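4. O que mede, afinal, a escala de Drallthorpe

4.1. O problema da categoria "bom estado"

A literatura sobre o mercado de roupa em segunda mão trata a classificação do estado de conservação como um dado. As peças entram nos modelos com uma letra ou um número, e o preço é depois explicado por essa letra, pela marca, pela estação do ano e por pouco mais. Temos dúvidas quanto à solidez desse primeiro passo. A escala de Drallthorpe, a mais citada nos trabalhos que revimos na secção 2, distingue cinco graus de desgaste e apresenta-os como se fossem intervalos iguais de uma mesma grandeza. Não encontrámos em lado nenhum uma justificação empírica para essa igualdade. O manual limita-se a afirmar que a passagem do grau 2 para o grau 3 é "intuitiva para o avaliador treinado", sem dizer em que consiste o treino.

A ganga é um caso especialmente incómodo. Num casaco de lã, o desbotamento é defeito e pouca gente o discutirá. Numas calças de ganga, o mesmo fenómeno pode ter sido obtido na fábrica, pode ter resultado de anos de uso, ou pode combinar as duas coisas, e o avaliador que trabalha com a peça já pronta dispõe de poucos meios para separar as hipóteses. A escala manda registar a "perda de cor não intencional". A intenção, porém, não fica no tecido. Acresce que muitas peças chegam à triagem com acessórios postos, sobretudo cintos, e que as instruções são omissas quanto a avaliar o conjunto ou apenas a peça principal. 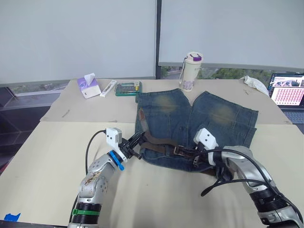

Dilwyn Prothero objetou, na discussão de uma versão anterior deste texto, que a crítica prova demasiado: se a intenção do fabricante é irrecuperável, então nenhuma escala visual serve para a ganga, e os compradores, que nada sabem de escalas, continuariam ainda assim a pagar mais por umas peças do que por outras. Algo, dizia, estão eles a ver. A objeção merece resposta. Aceitamos que os compradores reagem a diferenças visíveis. O que contestamos é que essas diferenças coincidam com as que a escala regista, e a coincidência tem sido presumida em quase todos os estudos de preços. Um comprador pode preferir a peça mais desbotada e o avaliador descer-lhe o grau pelo mesmo motivo. Nesse caso, a regressão devolve um coeficiente próximo de zero e o autor conclui que o estado não interessa. Lemos essa conclusão em mais do que um artigo.

4.2. Concordância entre avaliadores

Para testar o ponto, pedimos a 13 avaliadores com experiência de triagem que classificassem, em separado, 283 peças de ganga postas à venda na plataforma Vestau ao longo de 18 meses. Cada avaliador recebeu o manual na versão integral e uma folha de registo sem exemplos preenchidos. Não houve sessão de calibração. A decisão foi deliberada e sabemos que será criticada: os defensores da escala sustentam que a calibração faz parte do método. Respondemos que os dados da Vestau usados nos estudos de preços também foram produzidos sem ela, e que é a qualidade desses dados que está em causa.

A concordância foi boa nos extremos. As peças por estrear e as peças rasgadas receberam de quase todos o mesmo grau, resultado que dificilmente se pode invocar a favor de um instrumento, pois qualquer pessoa as distinguiria sem manual. No meio da escala a situação é outra. Cerca de 20% das peças foram colocadas por avaliadores diferentes em graus não contíguos, ou seja, classificadas como "muito bom" por uns e como "usado" por outros. Quando examinámos as justificações escritas, verificámos que os avaliadores descreviam muitas vezes os mesmos sinais. Divergiam no valor que lhes atribuíam.

Dois tipos de comentário repetem-se. O primeiro diz respeito à descoloração nas pernas, que uns anotam como "lavagem" e outros como "joelho gasto". O segundo diz respeito ao cinto. Vários avaliadores baixaram o grau da peça por causa do couro envelhecido de um cinto que, na venda, poderia ser retirado em poucos segundos; outros ignoraram-no por completo; um deles subiu o grau, com a nota "conjunto com carácter".
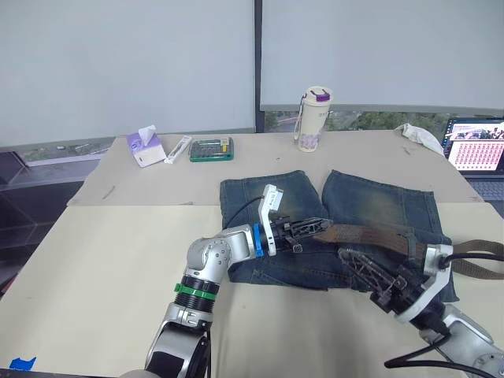
Figura 3. Ganga azul desbotada com cinto de couro castanho, gasto pelo uso.

Tentámos perceber se o efeito do cinto se devia a uma regra tácita do ofício. Cempaka Tjoa, que reviu connosco as folhas de registo, inclina-se para essa explicação: nos armazéns onde a triagem é feita à peça, o que entra no mesmo saco recebe uma só etiqueta, e o hábito transita para contextos em que deixa de fazer sentido. A hipótese é plausível. Falta-lhe apoio nos nossos dados, já que não perguntámos aos avaliadores onde tinham aprendido a trabalhar, e preferimos deixá-la como hipótese.

4.3. O índice de Oei como alternativa

O índice de Oei foi proposto para evitar precisamente este tipo de ambiguidade. Em vez de um grau global, pede ao avaliador que pontue em separado cor, superfície, costuras e fechos, e soma depois os resultados com pesos fixos. A decomposição tem vantagens evidentes, e a principal é obrigar o avaliador a declarar o que viu. Continuamos, apesar disso, pouco convencidos. Os pesos foram fixados a partir de um inquérito a revendedores cujo questionário não foi publicado, e a componente "cor" herda da escala de Drallthorpe a mesma confusão entre desgaste e acabamento.

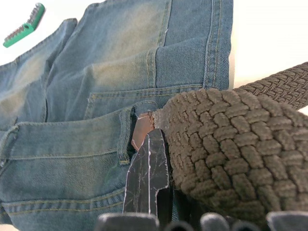
A regra de Oei para a cor pede que se compare a zona mais clara da peça com uma zona "de referência", tida por representativa do tom original. A dificuldade está em escolher essa segunda zona. Numa ganga de azul médio, já puxada para o verde-acinzentado e com várias partes gastas, como a que aqui se mostra, a mancha larga de tom areia que a atravessa em diagonal é a candidata óbvia a zona mais clara, mas nada no resto do tecido se impõe como tom de origem. O avaliador terá de escolher um ponto, e a pontuação dependerá dessa escolha mais do que da mancha. Pedimos aos avaliadores que assinalassem a zona de referência num esquema em papel. As marcas dispersaram-se por toda a peça, com alguma preferência pelo interior das pernas e pela parte coberta pelos bolsos, duas localizações que o texto de Oei não recomenda nem exclui.

Pode argumentar-se que a soma das componentes dilui o erro. É verdade em termos aritméticos, desde que os erros sejam independentes, e não vemos razão para o supor. Quem toma o desbotamento por uso tende a ler as costuras do mesmo modo: o fio mais claro passa a fio cansado, a prega vincada passa a deformação. Nas nossas folhas, as pontuações de cor e de costuras de um mesmo avaliador andam a par mesmo em peças cujas costuras foram depois consideradas intactas no exame à lupa.
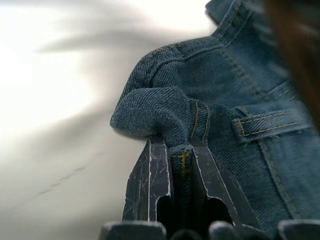 Esse exame teve, aliás, os seus próprios limites. Seguimos o protocolo de Tutby, que prevê a inspeção de troços curtos de costura em pontos fixos, escolhidos por serem os de maior esforço mecânico. O protocolo foi concebido para vestuário de trabalho, em que o entrepernas e os cantos dos bolsos cedem primeiro. Em roupa de uso corrente, a ordem pode ser outra, e uma costura aprovada nos pontos de Tutby pode estar comprometida alguns centímetros ao lado. Usámo-lo à falta de melhor. Convém, portanto, ler a expressão "costuras intactas" com a reserva que ela pede: intactas onde olhámos.

4.4. Consequências para os estudos de preços

Se a discordância entre avaliadores fosse puro ruído, o seu efeito seria o habitual, uma atenuação dos coeficientes que se corrige com uma amostra maior ou com instrumentos adequados. Os nossos resultados sugerem uma situação menos cómoda. A discordância concentra-se em peças com determinadas características (descoloração localizada, acessórios envelhecidos, pespontos contrastantes) que são também as que mais interessam a uma parte dos compradores. O erro de medição está, por isso, correlacionado com a procura, e aumentar a amostra da Vestau deixaria o problema como está.

Não propomos uma escala nova. Já existem várias, e a facilidade com que se criam parece-nos parte da dificuldade. Sugerimos que os trabalhos que usem o estado de conservação como variável explicativa indiquem quem classificou as peças, com que instruções e se os acessórios foram incluídos, e que repitam as estimativas sem os graus intermédios. Fizemo-lo com os nossos dados, e o efeito do estado sobre o preço mantém-se apenas na comparação entre os graus extremos. Os resultados completos constam do anexo B, incluindo as peças que dois avaliadores se recusaram a classificar.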